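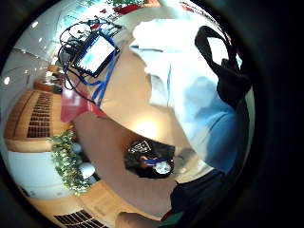
Automation at Grurermont: our month with Mota

I've worked at Grurermont's Nesby office for long enough to remember when everything got sorted with a clipboard and a kettle, so when October came round and we were told the Mota project was starting with us, I had questions (loads of them!). Mota is meant to take over the fiddly fetching and tidying that eats up our mornings, and it learns by having people do the jobs first. So that's been us — doing ordinary things over and over, kitted out with straps and cables.

I'm putting the pictures up for the Dritby lot, who are next and keep ringing to ask what it's like.

The kit first, then. The screen goes on with blue straps, and my advice is to roll your sleeves up and do it before you pick anything else up. The cables like to catch on chair backs. We were asked for 300 goes at each job, and I laughed, and then I did 300 goes at putting things into a bag and stopped laughing.
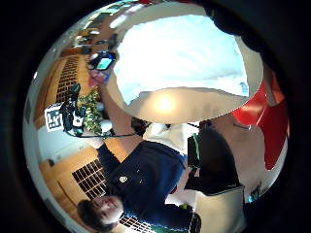
The room helps. We asked to stay where we normally are, with the wooden cupboards and the trailing plant, and I'm glad we pushed for it, it feels like work and you can still have a natter between turns. By Tuesday dinner time the counter on the wall said 1418 for the whole team, and there was cake.

What has changed most is how we talk about the job. I'd never once thought about how I pick up a cloth! Now we argue about it. Left hand or right, fold it or leave it, and the younger ones are quicker but the older ones put things back where they belong.

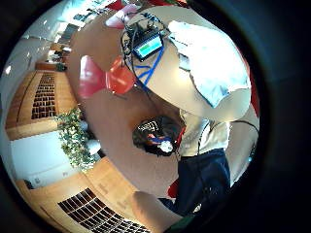
People do worry about hours, me included, and I asked straight out. The answer was that the tidying rounds go to Mota in the spring and we get that time for the phones and the visitors, same pay. I'd like it in writing, and I've said so. I've also asked for longer breaks, as having something strapped to you all morning is tiring in a way I hadn't expected.

My own tally is 229 this week. Dritby, bring a long-sleeved top for the walk home and your own mug, we're short.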